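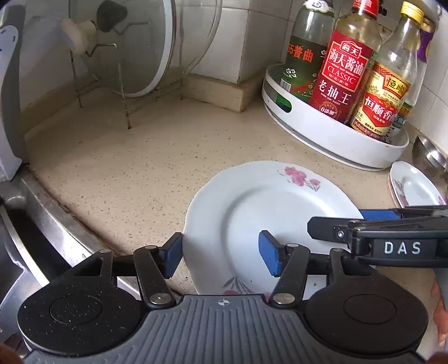
Bon, fil rapide sur une question qu'on me pose à chaque repas de famille : les machines savent faire la vaisselle ou pas ? (je parle pas du lave-vaisselle, merci)

Réponse courte : non. Enfin, un peu. Ça dépend de l'assiette.

Une assiette posée à plat sur un plan de travail, c'est un objet pénible. Pas d'anse, presque rien qui dépasse. Toi tu glisses l'ongle dessous sans y penser. Une pince à deux doigts doit aller chercher le bord – un tampon dehors, un tampon sur le dessus – et serrer juste ce qu'il faut.

Et si le bord est festonné comme sur le service à fleurs de ma grand-mère, le contact change selon l'endroit où on attrape. Deux centimètres à gauche, autre prise.

À deux pinces c'est mieux, une de chaque côté. Mais faut les coordonner. Quand l'une tire pendant que l'autre pousse, l'assiette pivote et on recommence.

J'ai passé une matinée en novembre chez Numbridge, qui fait tester ça dans un local à Skiltthorpe. 170 essais de rangement d'assiettes, du plan de travail à l'égouttoir. 146 réussis. Ça a l'air pas mal dit comme ça

sauf que 24 ratés sur 170, chez moi, c'est un service complet par semaine à la poubelle

Heather Katene, qui tient le décompte là bas : « l'assiette seule, on sait faire. L'assiette à côté du saladier et des bouteilles, c'est une autre histoire. » Tout est là je crois. Une vraie cuisine c'est encombré, y a la sauce soja, le vinaigre, l'inox qui brille et qui trompe les capteurs.

Temps moyen par assiette : 21 secondes. J'ai essayé à la maison, j'en range cinq ou six dans ce temps là. Mon fils une, mais en râlant.

Côté atelier c'est plus avancé. Gindlow a une ligne où la machine trie des pièces toute la journée, 1000 par poste, personne n'y touche. Mais ce sont toujours les même pièces, dans le même bac, sous la même lampe. Aucun rapport avec un évier un soir de gratin.

Désaccord avec Hyun-seo Yoo là-dessus, il pense que les gestes montrés par des humains vont combler l'écart assez vite. Moi je demande à voir avec des verres à pied. Et du gras. Surtout du gras.

On me demande en DM si j'achèterais. Non, pas à ce stade. Pour plier des torchons peut-être, un torchon ça ne casse pas.

Ah et quelqu'un demandait pour les casseroles : pas testées le jour où j'y étais. Huia Kingi m'a parlé d'une série prévue avec les couvercles, je mettrai les chiffres ici quand je les aurai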